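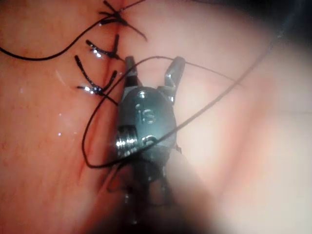 Rahel Trummer
Student Project Report, Sport Science and Data Methods
Submitted 2/29/24

Free Throw Consistency Under Fatigue in School-Level Basketball

1. Background

Free throws are the only shots in basketball taken from a fixed distance with no defender. Differences in the result therefore come mostly from the shooter. At school level a close game is often decided in the last few minutes, when starters have played long stretches without rest and fouls are frequent. Coaches at Lunden asked whether late misses were a fitness problem or a technique problem. The project was set up to give a partial answer.

Earlier student work at Lunden recorded only makes and misses. A make/miss record hides a good deal: a shot that drops off the back rim and a clean shot count the same. This project added two measures, release angle and landing depth at the rim.

2. Method

2.1 Players

Players came from the varsity squads at Lunden and Sandhu. All had played at least one full season. Players with a current ankle, knee or wrist injury were left out. Consent forms were signed by a parent or guardian where required.

2.2 Protocol

Each player attended two sessions in the Hilira gym. In the rested session, the player warmed up for ten minutes and then shot free throws in pairs, with a short walk to half court between pairs. In the fatigued session, each pair followed a shuttle run of baseline to baseline and back. The shuttle was run at a pace set by a beeper. A player who missed the beep twice in a row ended the session at that point, and the shots taken so far were kept.

Half of the squad did the rested session first. Sessions for the same player were at least two days apart. The same ball was used throughout and its pressure was checked before each session.

2.3 Measurement

Release angle was taken from side-on video, digitized by hand in Sundden, the motion package used in the course. The ball center was marked in the first 3 frames after it left the fingers and a line was fitted through the points. Landing depth was read from a second view above the backboard and scored as short, center or long.

The target was 200 usable shots in each condition. The rested sessions gave 223. The fatigued sessions gave 159, because several players stopped early and one file was damaged when it was copied.

3. Results

The rate of made shots was lower in the fatigued condition for most players. The drop was small in players who also bent their knees to the same depth in both conditions, and larger in those who shortened the knee bend.

Mean release angle changed little. Its spread within each player increased. Landing depth shifted toward short, as expected if less force comes from the legs. Left-right error was not measured, but wide misses were noted by hand on the score sheet and did not appear more often after the shuttle runs.

Two Sandhu players shot better in the fatigued session. Both had done the rested session first, so practice may explain the gain.

4. Discussion

The results fit a loss of leg drive better than a breakdown in arm action. For these players, late misses seem to be tied to fitness and technique together: tired legs give less lift, and the player does not correct for it.

The fatigue protocol is a weak point. Shuttle runs do not include contact, jumping or defensive slides, and they leave out game pressure. Heart rate was not recorded, so players cannot be compared at equal effort. The early stops also bias the data, as the least fit players supplied the fewest fatigued shots.

Hand digitizing was slow. A repeat of one session by the same operator gave angles close to the first set, but no second operator was used.

5. Further Work

A follow-up is planned for September, at the start of preseason conditioning. It will replace part of the shuttle run with jumps, add a chest-strap heart rate monitor and use a second operator for the video. Landing depth will be measured on a continuous scale. The score sheet will get a column for left-right error.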